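Inicio | Diario | Cocina | Rincones de casa | Sobre mí | Buscar

Miércoles, 22 de octubre de 2025

Vuelvo a escribir desde la cama, con el portátil en las rodillas y la fruta al lado, que es más o menos como he pasado la tarde. Ayer fui a la frutería Costa con la idea de comprar solo plátanos y, claro, salí con naranjas y tomatitos (el kilo de naranjas estaba tan barato que me dio hasta apuro). El problema vino al llegar a casa: la encimera sigue patas arriba por lo del grifo, la mesa está llena de papeles del seguro y la única superficie despejada era la cama. Pues a la cama todo.

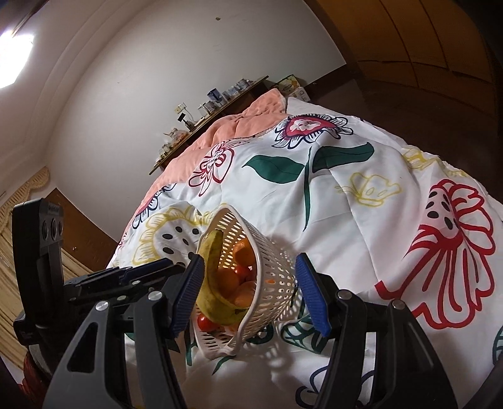 La funda nórdica de las flores grandes la estrené el fin de semana y estoy encantada, aunque ya sé que el blanco con fruta encima es jugársela. Mi madre pondría el grito en el cielo. Pero es que me alegra la habitación entera – las flores rojas, la mariposa amarilla, el girasol – y después de tres inviernos con la funda gris de Voner necesitaba color como el comer. La colcha salmón la he dejado doblada en la cabecera, que todavía no hace frío para tanto. En noviembre ya hablaremos.

Lo de la cesta tiene su historia. La compré en Pistenness por 7 euros pensando en las pinzas del pelo y los cargadores, y ha acabado haciendo de frutero porque el de cristal lo rompí en verano. Me gusta que tenga agujeritos, así la fruta respira y no se me pone mustia en el fondo. Pesa poquísimo, eso sí, y en cuanto la muevo se vuelca todo. Llevo la tarde entera sacando cosas, volviendo a meterlas, cambiando de idea... ¡con lo que tenía que hacer!
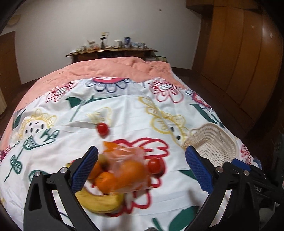 He decidido que las naranjas van aparte. Los plátanos las maduran enseguida (o eso leí, a lo mejor es al revés) y los tomates los quiero para la cena, con aceite, sal y un poco de pan tostado. Con las naranjas me apetece hacer bizcocho, el de siempre, pero la receta pide 400 gramos de harina y creo que me queda medio paquete triste. Mañana miro.

También tengo pendiente la estantería de detrás de la cama, que se ha convertido en un almacén. Tarritos, una taza, el flexo, cables... Quería dejarla lista hoy y he quitado el polvo de una esquina y ya. Puse un capítulo de la serie de Motard para animarme y me quedé viendo el siguiente. Y el otro.

Me voy a por el pan tostado, que tengo un hambre tremenda.

Comentarios (3)

lunademiel: ¡Qué bonita la funda! ¿Se arruga mucho al lavarla?

tresgatos: Yo también guardo la fruta en una cesta de esas, y los plátanos siempre los pongo encima para que no se chafen.

marta_sinprisa: Queremos la receta del bizcocho, no te hagas la loca – llevas prometiéndola desde el verano.

Contacto | Aviso legal | © 2025 Todos los derechos reservados | Volver arriba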